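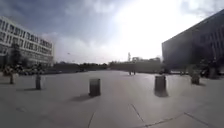 *일요일 아침의 광장. 흐린 하늘, 돌바닥, 그리고 볼라드.*

저는 한국어로 글을 쓰는 연습을 하려고 이 블로그를 시작했습니다. 처음에는 음식과 날씨에 대해서만 썼는데, 요즘은 제가 매일 걷는 길에 대해서 쓰고 싶어졌습니다. 그래서 오늘의 주제는 볼라드입니다. 볼라드라는 단어를 한국어로 찾아보니 '차량 진입 방지용 말뚝'이라는 설명도 있었습니다. 조금 긴 이름이지만 저는 '말뚝'이라는 단어가 마음에 듭니다. 발음할 때 입 안에서 소리가 짧게 끊어지는 느낌이 물건의 모양과 잘 어울립니다.

저는 로스티츠(Rostitz)에 있는 작은 번역 사무실에서 일합니다. 사무실에 가려면 이 광장을 지나가야 합니다. 평일 아침에는 사람이 많아서 바닥을 볼 시간이 없습니다. 앞사람의 등을 보고, 신호를 보고, 시계를 봅니다. 그런데 지난 일요일에 책상 위에 두고 온 사전을 가지러 갔다가 처음으로 광장을 천천히 걸었습니다. 걸음이 느려지니까 평소에 못 본 것이 보였습니다.

## 줄을 서지 않는 말뚝들

제가 제일 먼저 이상하게 생각한 것은 말뚝들의 위치입니다. 보통 볼라드는 한 줄로 서 있습니다. 제가 어렸을 때 살았던 동네에서는 인도 끝을 따라 같은 간격으로 서 있었고, 우리는 학교에서 돌아올 때 그 위에 손을 하나씩 대면서 걸었습니다. 하나라도 빼먹으면 다시 처음으로 돌아가야 하는 규칙이 있었습니다. 누가 만든 규칙인지는 기억이 안 납니다.

이 광장의 말뚝은 다릅니다. 다섯 개가 여기저기 불규칙하게 서 있습니다. 가운데에서 조금 왼쪽에 있는 것은 키가 작고 통통하고, 위가 둥글고, 위쪽 테두리의 색이 몸통보다 조금 밝습니다. 몸통은 어둡고 세월의 흔적이 있습니다. 화단 가까이에 있는 것은 작고 가늘어서 같은 가족이 아닌 것처럼 보입니다. 저는 통통한 쪽을 더 좋아합니다. 이유를 한국어로 잘 설명하기는 어렵지만, 믿음직하다는 말이 맞을 것 같습니다.

같은 사무실에서 일하는 시난(Sinan Ekinci) 씨에게 이 이야기를 했더니, 시난 씨는 말뚝이 거기 있는지도 몰랐다고 했습니다. 그 사람은 이 광장을 저보다 더 오래 다녔습니다. 점심시간에 같이 나가서 보자고 했는데 비가 와서 못 갔습니다. 대신 우리는 말뚝을 각자의 모국어로 뭐라고 부르는지 이야기하다가 수프를 다 식게 했습니다.

그날 오후에 저는 볼라드에 대한 글을 몇 개 읽었습니다. 원래는 항구에서 배의 밧줄을 묶는 기둥을 부르는 말이었다고 합니다. 그래서 도시 한가운데에 있는 볼라드도 저에게는 갑자기 조금 바다의 물건처럼 느껴졌습니다. 이 광장에는 물이 없지만, 돌바닥이 넓고 평평해서 잔잔한 날의 항구를 상상하기가 어렵지 않습니다. 밧줄은 어디에 묶으면 좋을까 생각하면서 걸었습니다.

## 흐린 날의 바닥

바닥은 크고 밝은 회색 돌판입니다. 돌판 사이의 이음매가 잘 보입니다. 저는 이 '이음매'라는 단어를 이번에 배웠습니다. 옷에도 쓰고 돌에도 쓸 수 있는 단어라고 합니다. 어떤 이음매는 비스듬하게 지나가서, 눈으로 따라가다 보면 걷는 방향까지 조금씩 바뀝니다. 저는 똑바로 걷는다고 생각했는데 어느새 화단 쪽으로 가고 있었습니다.

날씨가 흐려도 바닥은 어둡지 않았습니다. 밝은 하늘이 비쳐서 은은하게 윤이 나고, 멀리 갈수록 색이 더 연해집니다. 저는 전에는 흐린 날을 좋아하지 않았습니다. 제가 자란 곳은 해가 강한 곳이어서 흐린 날은 무언가 빠진 날이라고 생각했습니다. 이 도시에 와서 생각이 천천히 바뀌었습니다. 흐린 날에는 눈을 찡그리지 않고 오래 볼 수 있습니다. 돌 위에 있는 작은 차이, 연한 회색과 조금 더 연한 회색의 차이 같은 것을 봅니다.

그림자도 마음에 듭니다. 통통한 말뚝 옆의 그림자는 진하지 않고 부드럽습니다. 맑은 날의 그림자가 가위로 자른 종이라면, 이날의 그림자는 물을 많이 섞은 물감 같습니다. (이 문장은 제가 오래 고쳤습니다. 처음에는 '물이 많은 물감'이라고 썼는데, 한국어 선생님이 고쳐 주셨습니다.)

회색이라는 단어에 대해서도 쓰고 싶습니다. 한국어에는 회색도 있고 잿빛도 있고 쥐색도 있습니다. 교과서에는 회색만 나왔습니다. 제가 이해한 대로 나누어 보면 바닥은 회색, 하늘은 잿빛, 말뚝은 쥐색입니다. 한국 사람들도 이렇게 나누는지 궁금합니다. 혹시 이 글을 읽는 분이 다르게 생각하시면 댓글로 가르쳐 주세요. 저는 틀리는 것을 부끄러워하지 않으려고 노력하고 있습니다.

## 두 건물 사이에서

광장의 왼쪽에는 색이 연한 사무실 건물이 길게 있습니다. 네모난 창문이 줄을 맞추어 있어서 모눈종이 같습니다. 오른쪽 건물은 짙은 회색이고 더 현대적입니다. 저는 이 두 건물이 서로 친하지 않다고 혼자 생각해 왔습니다. 하나는 오래 일한 공무원 같고, 다른 하나는 새로 온 젊은 컨설턴트 같습니다. 그 사이에 광장이 있어서 둘이 너무 가까워지지 않습니다.

왼쪽 건물 앞에는 잎이 짙은 나무가 있어서 아래층이 조금 가려져 있습니다. 건물을 따라 낮은 관목도 심어져 있습니다. 저는 식물 이름을 잘 모릅니다. 한국어로도 모르고 모국어로도 모릅니다. 전에 같은 한국어 반에 있던 한네(Hanne Laaksonen) 씨가 식물을 잘 알아서 산책할 때마다 이름을 말해 주었는데, 그때 적어 두지 않은 것이 후회됩니다. 한네 씨는 지금 다른 도시로 이사했고 가끔 엽서를 보냅니다. 마지막 엽서에는 2월에 핀 꽃이 그려져 있었고, 뒤에 한국어로 "춥지만 괜찮아요"라고 쓰여 있었습니다. 받침이 모두 맞았습니다!

오른쪽 건물 가까이에도 낮은 관목과 화분이 모여 있고 그 앞에 말뚝 하나가 서 있습니다. 이 말뚝은 식물들 앞에서 문지기를 하는 것처럼 보입니다. 평일에 그 옆을 지날 때는 저도 모르게 조금 비켜서 갑니다. 그쪽으로 가면 사무실까지 두 걸음쯤 더 걸리는데도 자주 그 길을 고릅니다.

저는 사무실에서 사전을 꺼낸 다음 바로 집에 가지 않고 광장을 한 번 더 건넜습니다. 사전은 두꺼운 종이 사전입니다. 요즘은 다들 전화기로 단어를 찾지만, 저는 종이로 찾은 단어를 더 오래 기억합니다. 찾으려던 단어 옆에 있는 단어도 같이 보게 되니까 시간이 많이 걸리고, 그 시간이 싫지 않습니다. '말뚝'을 찾으러 갔다가 '말미'라는 단어를 만났습니다. 어떤 일에 매인 사람이 다른 일 때문에 얻는 시간이라고 합니다. 일요일의 산책에 어울리는 단어라서 수첩에 적었습니다.

## 앉아도 됩니까

하나 고백할 것이 있습니다. 저는 그 통통한 말뚝에 앉아 보고 싶었습니다. 그런데 위가 둥글어서 편할 것 같지 않았고, 볼라드에 앉는 것이 예의에 맞는지도 몰랐습니다. 나라마다 앉아도 되는 것과 앉으면 안 되는 것이 다릅니다. 제가 이 도시에 처음 왔을 때 계단에 앉아서 빵을 먹다가 할머니 한 분에게 긴 말을 들은 적이 있습니다. 그때는 말을 못 알아들어서 계속 웃으면서 고맙다고 했습니다. 나중에 생각해 보니 고마워할 내용은 아니었던 것 같습니다.

그래서 이번에는 앉지 않고 손만 올려 보았습니다. 차가웠습니다. 어렸을 때처럼 다른 말뚝에도 손을 대 보고 싶었지만, 서로 떨어져 있어서 광장을 지그재그로 걸어야 했습니다. 어른이 일요일 아침에 혼자 그렇게 걸으면 누가 보고 이상하게 생각할지도 모릅니다. 저는 잠깐 망설이다가 그냥 했습니다. 화단 옆에 있는 가느다란 것까지 전부 손을 댔습니다. 빼먹은 것이 없으니까 처음으로 돌아갈 필요도 없었습니다.

월요일에 시난 씨가 사전은 잘 찾았느냐고 물어서 잘 찾았다고 대답했습니다. 지그재그 이야기는 아직 안 했습니다. 다음 글에서는 사무실 근처의 빵집에 대해서 쓰려고 합니다. 거기 주인 아델리누(Adelino Cardoso) 씨가 빵 이름을 한국어로 어떻게 쓰는지 알고 싶어 하셔서, 제가 목록을 만드는 중입니다. 외래어 표기법이 말뚝보다 훨씬 어렵습니다.

맞춤법이 틀린 곳이 있으면 편하게 알려 주세요. 특히 '비스듬하게'와 '비스듬히'를 언제 다르게 쓰는지 아시는 분의 댓글을 기다리고 있습니다.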